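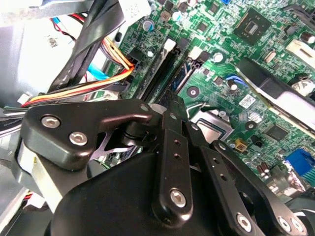
Black gripper above the motherboard of a desktop computer, seen near the memory slots.

Rusbridge Open Day
By Eglė Jõgi
June
Search this site Go

The Rusbridge Open Day is a yearly public visit to the Drimora workshop in Flendley. It covers robot handling of used office equipment, mainly desktop computers. Doors open on a Tuesday in June, and 829 visitors were recorded at the most recent event. Entry is free, but places at the workcell must be booked.

History

The first open day had 29 guests, most of them from repair shops in Flendley. Computer handling was added in the third year at the request of Mārtiņš Dambrauskienė, who wrote the original task list. Earlier programs had used only blocks and pipe fittings.

Demonstration

The main demonstration is known as the Kurek task. It deals with work inside an open desktop computer, where cables and raised parts leave little room for a gripper. The task list names memory modules, power connectors and data cables. Each session lasts 29 minutes, including questions, and visitors stand behind a painted line on the floor.

Workcell

The arm stands on a tabletop of slotted aluminum extrusion, and the gripper has two fingers. 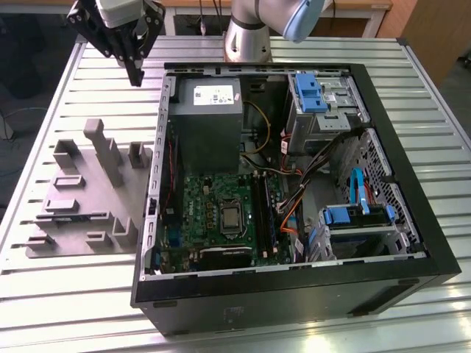
Fixtures are 3D printed in gray and are changed between tasks. A fixture plate combines raised blocks, clips and slotted holders on one flat base, which allows the whole set to be moved as a unit. The computer tower lies on its side with the side panel off, so that the motherboard can be reached from overhead.

Drimora keeps a stock of 500 used towers for the program. Models are mixed on purpose, as the position of the memory slots and drive cages differs from one maker to another.

Records

Session logs are kept by task and by tower model. The archive holds 3000 entries and may be read on site by appointment. Entries from the first two years list only the task name and the start time.

See also: Kurek task; Drimora; Flendley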